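Household Paperwork and Small Clutter, Session 5
Notes for the evening group, 9 December 2019

Welcome back, everyone, and thank you for bringing your shoeboxes along last time (some of them were heavier than they looked!). Tonight we stay with the flat surface, meaning the table, counter or shelf by the door where things get put down "just for now" and are still there in July.

A landing surface works best when it has one job. Pick a spot for incoming paper and try to keep everything else off it, even the nice little things you're fond of. Once a cup or a book has settled in, the mail goes on top of it, and then you've lost the electric bill again.

Papers and small things on a low white table, then a card with a large E on it.
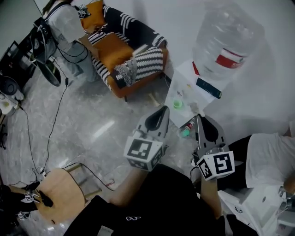
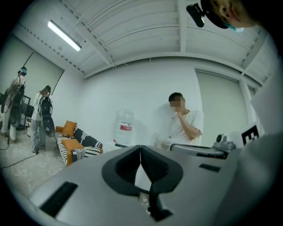
Charmaine Fourie wrote in after the last session that sorting by date had never worked in her house, and that she now sorts by who has to do something about it - one folder per person, and one for the school. I like this very much and would encourage you to try it if dates make your eyes glaze over too.

For next time, please clear one surface, and only one. Set a timer for 22 minutes and stop when it rings, even if you're enjoying yourself. Put anything you can't decide on into a single box and write today's date on the lid. We'll open the boxes together, so do bring a pen, and a bag for recycling if you have one to spare.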